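### 4.2 Rules for fixing and resetting the work area

All bin-picking trials at the Griststead site followed one written procedure, adapted from the Groltix cell checklist. Bins are held in place by clamps, and the operator checks each clamp by hand before a run starts. A bin that has shifted more than 2 mm from its reference position ends the run, and the trials since the last check are marked as invalid. Of 933 trials, 16 were dropped under this rule.

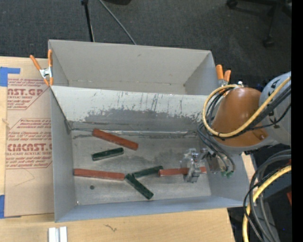

**Figure 3.** Gripper lowered into the front bin during work with red and green blocks.

Blocks are placed by hand between runs, with no fixed layout. Operators may not straighten a block that leans on a wall or touches another one – such cases are part of the test. Reaching into a bin is allowed only with the arm stopped and the enable switch released. The earlier Joden procedure let operators reset blocks at reduced speed, and we removed that option after the first 143 trials. Hoses and cables are inspected at the start of every shift, and any change to their routing is written in the log before the arm moves again.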